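**Trelow adds mixed-fabric piles to its garment sorting trials**

Trelow has extended its garment handling work from single shirts to mixed piles, according to trial lead Jordan Heywood. The current round covers 47 pile arrangements, each sorted by colour and fabric before folding. Patterned surroundings are used throughout – plain backdrops made cloth edges too easy to find. 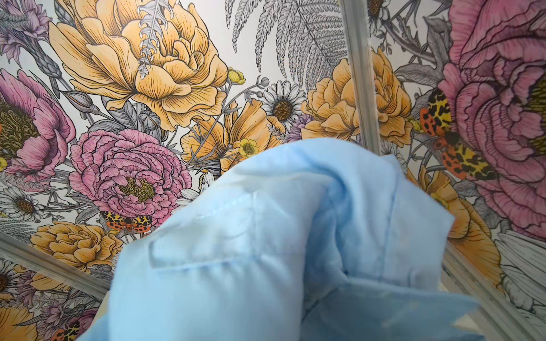
*Light blue fabric bunched against the floral panel, with a seam visible at left.*

Woven shirts remain the slowest category. Cuffs and plackets catch on neighbouring items, and a bunched shirt offers few reliable grasp points. The two-arm cell allows one gripper to lift while the other works in the cloth below. Rigoberto Quispe, who prepares the piles, said soft toys stay in the mix as a non-garment item to be set aside. 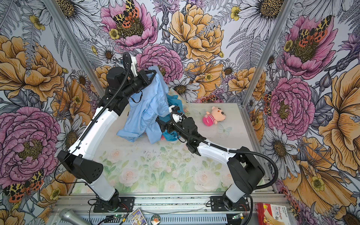

*The left arm holds a light blue button-up by its upper edge; the right reaches into the teal and turquoise fabric beneath.*

Trelow plans to log 3000 grasps by April. Towels and fitted sheets are scheduled for the next round.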